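Cindero Planner support
Ticket: Spelling lists vanish when week rolls over
Opened by: Walid Zoubi
Plan: Family, 2 students
Status: Waiting on customer

Walid Zoubi, Tuesday
I plan our homeschool week in Cindero. Both kids had spelling, composer study and state history entered through Friday. When the week rolled over, history and composer study moved up as they should. Spelling went blank for both kids. I pay 79 dollars a year for this and I'm now copying word lists off the fridge.

Support
Sorry for the trouble! Please clear your browser cache, log out and log back in.

Walid Zoubi
Did it. Did it on the laptop too, which had never been logged in before, so I don't see what cache we were clearing. Same blank boxes.

Support
Thanks for checking. Were the lists imported from Twal or typed in by hand? Imports over 99 words can fail to save.

Walid Zoubi
Imported from Twal — 20 words a kid. I'm nowhere near your limit. Composer study came from Twal too and it's fine, so I doubt the import is the problem.

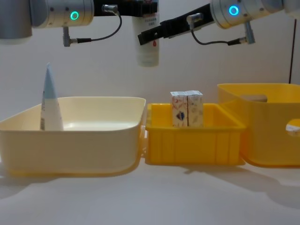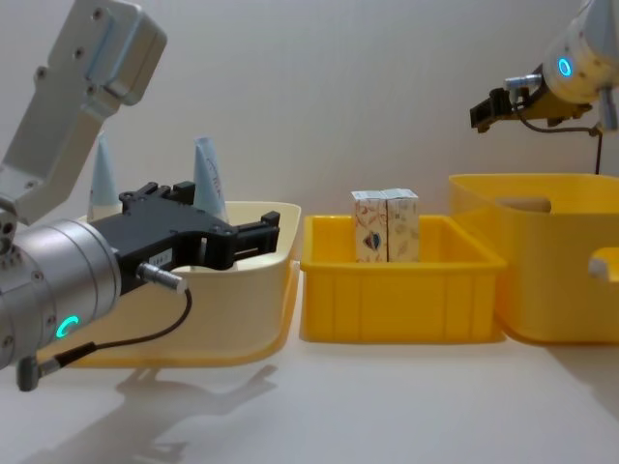
One more thing I tried: I renamed the subject from "Spelling" to "Words" and typed in a short list. That one survived the rollover. Your August release notes mention a new built-in Spelling subject. I'd look there before asking me to reinstall anything.

Support
We've passed this to the planner team. In the meantime, could you try reinstalling the app?

Walid Zoubi
No. Please tell me whether the old lists can be restored.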